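What I Want From an Open Day

I went to the Kotport open day in March with low hopes. I have seen many robot demonstrations, and usually a machine dances or pours a drink, people clap, and we go home. Kotport showed a tea tray on a desk. I think more firms should be so modest.

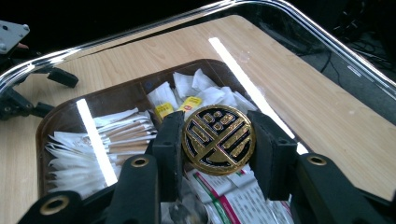

Photo: Ramesh Bansal / Kotport

The task of the day was a gold-and-black coin, to be handled among sugar packets and tea bags with a gripper held in the hand. Raelene Donnelly, our guide, let visitors try it also. I tried 6 times and I was satisfied with 2 of them. My own fingers know a coin without thinking. With two stiff black ones I had to plan from which side to come.

Some guests from Zidstead found this boring, and one asked me when the real show would start. I do not agree with them. A dance is prepared in advance, so it tells me little about the work. Paper sachets bend and slide over each other, and a mesh tea bag has no firm side to hold.

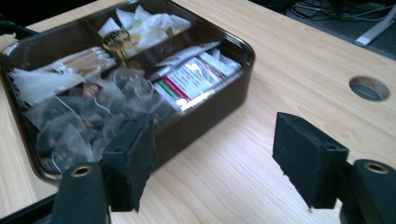 The tea tray on the demonstration desk.

My complaint is different. We had only four minutes each, and the explanations came after, when half of the group was already at lunch. Next year I would ask for eight minutes and fewer speeches.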